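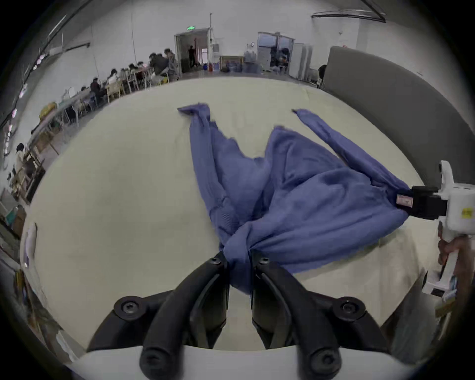
Delia Farías keeps her tools in a cookie tin. There is a proper toolbox at Karbridge, with foam cutouts for every driver, and she says it is very handsome and lives under somebody's desk.

The tin holds hex keys, a brass brush, a roll of pink labels and a small plastic bottle of thread locker that she guards like perfume. With these she looks after the cloth station: one pale table and the white hand-held grippers people use on it to fold, drag and generally argue with clothes. What the grippers record goes to teach the Vurnum, the company's folding arm. Farías has no strong feelings about the arm.

"The arm gets visitors," she says. "I get a finger that closes crooked."

Crooked closing is most of the job. The black fingers are curved and meet at the tips, and if one of them sits slightly low the pair will still hold a towel all day. Give it a thin shirt and the cloth creeps out sideways. The people at the table tend to squeeze harder, and that makes it worse. By the time anyone mentions it, she says, they have usually decided the shirt is to blame.

Her check takes 13 minutes per gripper when she is left alone. She closes the fingers on a strip of receipt paper and pulls. If the paper slides out with an even drag, fine. If it pivots, she loosens the screw near the fingertip, closes the gripper by hand so the tips find each other, and tightens it again while they are still shut.

"Shut! Everybody wants to do it open, where they can see. You can see beautifully and then it's wrong."

The screw at the tip she will adjust whenever it needs it. The larger fitting at the base she leaves alone unless there is play in the whole finger, and then the gripper comes off the table for the afternoon. She learned this from Maximiliano Huenchumán, who set up the station before moving over to the Mesier cell across the hall, and who left her a page of notes in which the base fittings are mentioned once, in capitals.

What did the capitals say?

"DO NOT. That was the entire sentence."

Lint is the other thing. Fleece is the worst offender, and a pair of gray sweatpants she refuses to discuss. Fibers collect behind the fingers where they go into the housing, and the closing gets a soft, lazy feel well before anything sticks. She used to blow it out with canned air, which moved the lint further in. Now she brushes outward with the fingers open, then works the grip 37 times. Why 37? She was interrupted once at that number and the gripper ran well for a week.

The table gets a wipe in the morning and no spray during the day, after an episode with a lemon cleaner that left the surface so slick the garments skated. Light fabrics are the real test. A thin blue garment with long sleeves will wind itself into a rope if the left hand turns while the right hand holds still, and she likes to start new people on exactly that kind of thing. A good pinch on a twist of cloth tells her more than the receipt paper does. She just can't write a number down for it.

She does write other numbers down. The log is a spreadsheet with 989 rows, going back to the first finger ever swapped, and the comments column has drifted over time from "replaced L finger, tightened" to things like "again" and "see above." Huenchumán still reads it. In February he replied to a comment of hers from the previous spring, and she was quite touched until she saw he was correcting her spelling of Godoy, the supplier of the fingers.

Spares are a sore point. The fingers come in left and right, the supplier packs them 2 to a bag, and the bag does not say which you have. Farías sorts them at her desk by holding each one up against a good gripper – a method she describes as shoe shopping.

I asked whether the next version of the gripper would be easier to look after. She has seen the drawings. There is a new cover over the base, very smooth, held on by clips.

"So now I'll need something to open clips," she said, and looked in the tin.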